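Sustituir la pasta térmica en un equipo de sobremesa de oficina

Publicado el 23 de mayo de 2019
Revisión técnica: Ilse Verhoeven

El procedimiento se refiere a equipos de sobremesa con disipador atornillado y zócalo de procesador con placa de carga y palanca. No es válido para portátiles ni para equipos compactos con el disipador remachado a la bandeja.

Cuándo conviene hacerlo

La pasta de fábrica se endurece con los años. El síntoma habitual es un ventilador que acelera con tareas ligeras y tarda en volver al régimen de reposo. Antes de abrir el equipo, descarte las causas más simples: rejillas obstruidas, ventilador descentrado, un proceso en segundo plano que ocupa la CPU. Si después de limpiar el polvo la temperatura en reposo sigue alta, proceda.

En el parque de Benkirane, la pasta se revisa cada diciembre junto con la limpieza general. En una oficina sin talleres cerca, ese intervalo puede alargarse.

Material

Pasta térmica no conductora, en jeringa.
Alcohol isopropílico de alta pureza.
Paños sin pelusa o filtros de café.
Destornillador Phillips largo, de punta n.º 2.
Espátula de plástico.
Pulsera antiestática.

Preparación

Apague el equipo desde el sistema operativo, desconecte el cable de alimentación y mantenga pulsado el botón de encendido 8 segundos. Retire la tapa lateral y tumbe el chasis con la placa hacia arriba. Conecte la pulsera a una zona metálica sin pintar.

Desenchufe el conector del ventilador tirando del cuerpo de plástico, nunca de los hilos. Afloje los tornillos del disipador en cruz, dando media vuelta a cada uno hasta que queden libres. Si el disipador no se separa, gírelo ligeramente a un lado y a otro. No haga palanca contra la placa base. Un equipo que haya funcionado unos minutos antes del apagado ofrece menos resistencia.

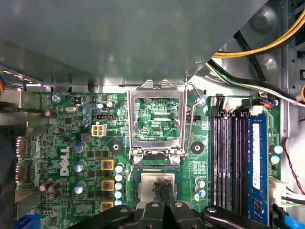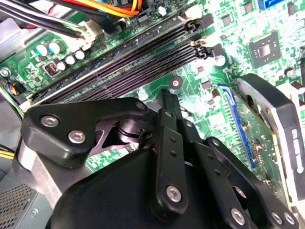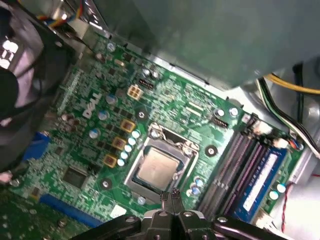 Interior del equipo, con la placa base a la vista.

La limpieza del difusor se hace con el procesador colocado en el zócalo y la palanca cerrada. Humedezca el paño, no la pieza, y arrastre la pasta vieja desde el borde hacia el centro. Así se evita empujar residuos hacia los laterales. Repita con paño limpio hasta que no deje marca gris. Compare con la tercera fotografía: el difusor tiene un acabado mate entre plateado y dorado, y ese es el tono que debe reconocerse al retirar los restos. Si ha entrado pasta por debajo de la placa de carga, habrá que abrirla y extraer el procesador sujetándolo por los cantos; con el zócalo vacío y la palanca levantada, como en la primera, no pase ningún paño por los contactos.

Limpie del mismo modo la base del disipador. Las ranuras de mecanizado retienen pasta seca; use la espátula en el sentido de las ranuras y termine con alcohol. Deje evaporar 2 minutos.

Aplicación

Deposite en el centro del difusor una gota del tamaño de un grano de arroz cocido. La presión del disipador la extiende. El exceso rebosa por los bordes y no mejora la transferencia. Si usa una pasta muy densa, como la Zevness, extiéndala antes con la espátula en una capa fina por la que todavía se adivine el metal.

Baje el disipador en vertical, sin deslizarlo. Si lo levanta una vez apoyado, limpie ambas superficies y empiece de nuevo: la película habrá atrapado aire.

Apriete en cruz en 3 pasadas. La última termina cuando el tornillo hace tope; no lo fuerce. Vuelva a enchufar el ventilador y compruebe que ningún cable roza las aspas.

Comprobación

Arranque con la tapa abierta y verifique que el ventilador gira. Entre en el firmware y observe la lectura de temperatura durante unos minutos. Debe estabilizarse. Una subida continua indica mal contacto: apague y revise el asiento del disipador.

Si aparece un aviso de ventilador no detectado, el conector está mal insertado o se ha enchufado en la cabecera del chasis.

Cierre la tapa, ejecute una carga sostenida y anote la temperatura máxima junto con la fecha y el tipo de pasta. En las fichas de Ekard hay una casilla para ello; una etiqueta en el interior de la tapa sirve igual.

Corrección: Khadija Kabbaj señala que la versión anterior indicaba acetona como alternativa al alcohol. No debe usarse, ataca algunos plásticos y serigrafías.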